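I'm giving up on phone wallets. Mine holds 40 cards in theory, and I've had it open maybe twice this month without swearing. The little plastic-page card holder, the kind your aunt kept in her purse, is better!

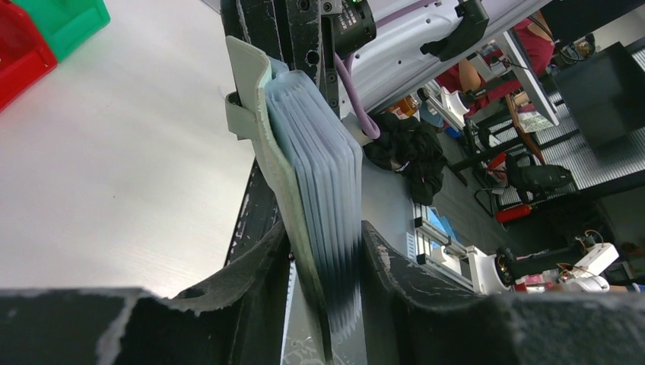 My Meto app wants a face scan before it'll show me a library card. Paper and plastic just sit there waiting. Give me a fan of clear sleeves in a pale cover, with a strap on the side, and I can flip to what I need.

109 shares

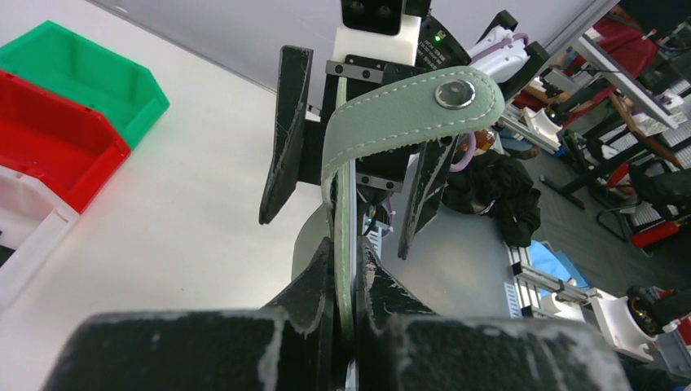
I also have opinions on closures. Zippers snag, magnets worry me (those old hotel keys!), and elastic goes baggy by February. A snap on a stitched strap, like the sage-green one, gets my vote every time.

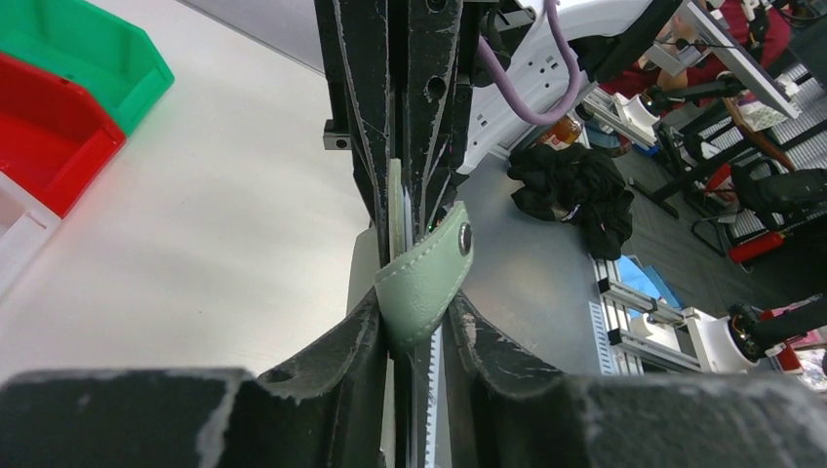

Mint green, silver snap.

So go dig yours out of the drawer and put 20 cards in it, tops.

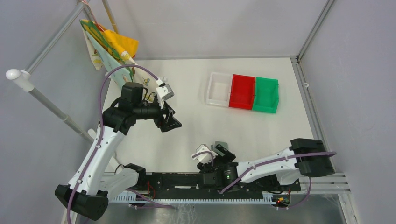 Three little bins on a white table.

40 comments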